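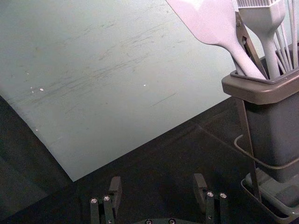

Kitchen assistant, part-time (evenings)

Fakance is a small supper kitchen in Arngate, on the lower side of the market square. We cook one menu each evening and it changes with what the growers bring us. Now we are looking for a kitchen assistant who will work together with our two cooks from the end of the month.

The work

You will wash and cut vegetables, weigh dry goods, prepare the cold starters and keep the work places in good order during service. At the end of the evening you will help with washing up and with closing the kitchen. Once a week you will also receive the delivery from Tennant, our vegetable supplier, and compare it with the order sheet. If something is missing, you write it on the sheet and tell the cook on duty.

We serve up to 60 guests in an evening. In October it was busy almost without pause, and we expect the same until the new year. After that the kitchen becomes more quiet and there is more time for learning, for example bread, pickles and stocks.

Who we are looking for

Experience in a professional kitchen is welcome but we do not ask for it. It is more important for us that you come on time, that you can lift a full crate of potatoes, and that you say so when you do not understand a task. You should be at least eighteen years old, as the shifts finish late. A food hygiene certificate is needed. If you do not have one yet, we pay for the course and you can do it in your first month.

In the kitchen we speak English, but for several of us it is the second or third language. Please do not worry if your English has mistakes. Recipes and labels are written in English.

What we offer

A contract with three evening shifts a week, with the possibility of a fourth in the summer. Pay is by the hour, above the legal minimum, and tips are divided equally between kitchen and dining room. You eat with the team before service. We give you aprons and wash them for you, but shoes you must bring yourself, closed and with a sole which does not slip.

The last bus from the square to Fustum leaves after our normal closing time. If you live in that direction, tell us and we will plan your shifts accordingly.

How to apply

Write us a short letter, half a page is enough, and tell us which evenings you are free. A CV is useful but not necessary. You can leave the letter at the kitchen door in the afternoon or send it by post to Fakance, Market Square, Arngate. Applications should reach us by 2nd November.

We will invite some applicants for a paid trial shift of two hours. Everybody who writes will get an answer, also when it is a no.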